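Maintained by the Berkstead Household Textiles Survey. Contact: Anahera Brunton.

## Contents

The file `responses.csv` holds answers from 63 households on how often they wash and replace linens. Blank cells mean the question was skipped.

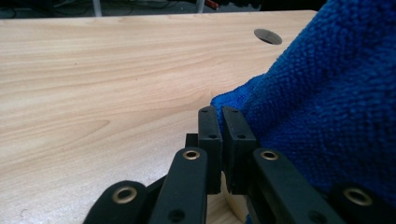 Replies were collected in February and coded by Eero Kauppinen – free-text answers are kept in their original spelling. Names and street addresses have been removed.

## Known limits

Three households answered on paper, and their dates are given by month only.

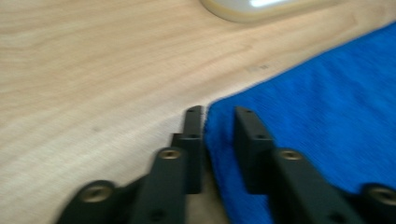

*Blue towel on a light wooden tabletop.*

## Version

Version 2, 13 June 2021.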